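Rapport de projet, Kamran Tarar et Jawad Abbasi

3. Résultats et discussion

Notre question était : une machine peut-elle déjà faire les petits travaux de la maison et de l'atelier ? Pour la couture, nous avons étudié la suture sur un support d'exercice. Plier un drap reste lent, et recoudre demande encore plus de précision.

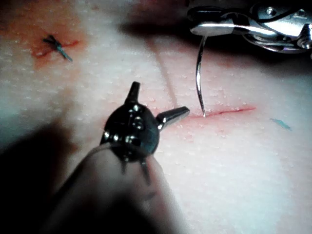 Page 3

L'aiguille courbe touche le support au bout de l'incision. Plus à gauche, un nœud est déjà terminé, avec les fils coupés court.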